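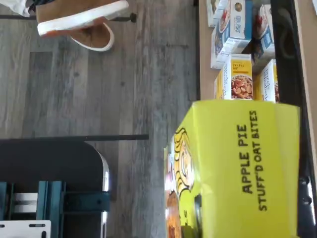
Ink rub trials, 6/14/20. Second round on the water-based blacks from Machala, with the new drying times Danica asked for in April. What we want is a solid black on a yellow ground that doesn't smear when cartons slide against each other. The APPLE PIE, STUFF'D OAT BITES box is near enough the target – heavy black capitals straight on to bright yellow. Our yellow is still a bit green next to the Gretow swatch.

Rub block at 520 g, dry cloth, 47 strokes per strip. Batch A marked the cloth on every strip. Batch B left a faint grey on two and nothing on the rest. Anežka thinks the B strips sat longer by the window, so I'm not calling it yet.

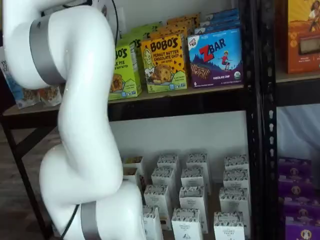
Board and folding

Same stock as last time, scored on the Endby press. Cracking along the long crease where the black runs over it, worse across the grain. Darius turned the sheets and the cracking mostly went.

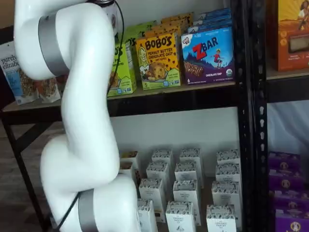

He also wants a deeper score, but Svatopluk has the wider rule until the Sunamgate job is out. Repeat B with timed drying and keep the offcuts.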